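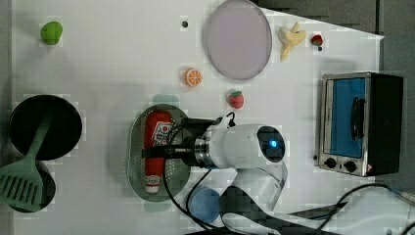
Teaching an Arm to Tidy a Kitchen: Our Semester with Prakano
Final project report, robotics practicum

When we signed up for this project we thought most of our time would go into the learning part, and we had grand plans for it. In the end the bulk of the semester went into gathering examples, and we came to enjoy that far more than we expected (even the long afternoons). This report is mostly about that work, so that whoever picks up Prakano after us can start a little further down the road than we did.

Setup

Everything takes place on one white tabletop with a toaster oven on the right and pans on the left. Between them we spread whatever the task calls for: the colander, the big plate, the green spatula, toy fruit, and the red squeeze tube that became our favorite object. One of us drives the arm by hand while our recording program, Ren, saves the camera views and the joint positions together. Each try from start to finish is one example.

We settled on 3 tasks: putting the tube into the colander, moving fruit onto the plate, and lifting the spatula off the pan. The tube task looks like the easiest on paper and gave us the most trouble. Held across the middle it hides a good part of the colander, and a new driver tends to let go too high. We learned to come in slowly, stop over the colander, and only then lower it the rest of the way.

Collecting

We recorded 479 examples in all. Of those, we threw out 89 after watching them back, mostly for dropped objects, a bumped colander, or a driver who wandered off course and then found the way again. We argued quite a bit over that last kind! Some of us felt the recoveries were worth keeping, and our compromise was to put them in a separate folder called Prudus, where they still are for anyone who would like to try them.

Early on we made the mistake of setting the table the same way every time. It was quick and pleasant, and the first model we trained reached for the tube's usual spot even after we had moved it. From then on we shuffled the fruit and turned the tube a different way between tries, and every Wednesday we swapped drivers so that one person's habits would not fill the whole set.

What we would do differently

Write the notes right away. We left them until the end of the session for the first 6 sessions, and by then we could not tell one spilled banana from another. We would also tie the cables back before starting, and agree on what counts as a good example before recording any.

The files and the task sheets are on the Zuton drive, sorted by task and then by session.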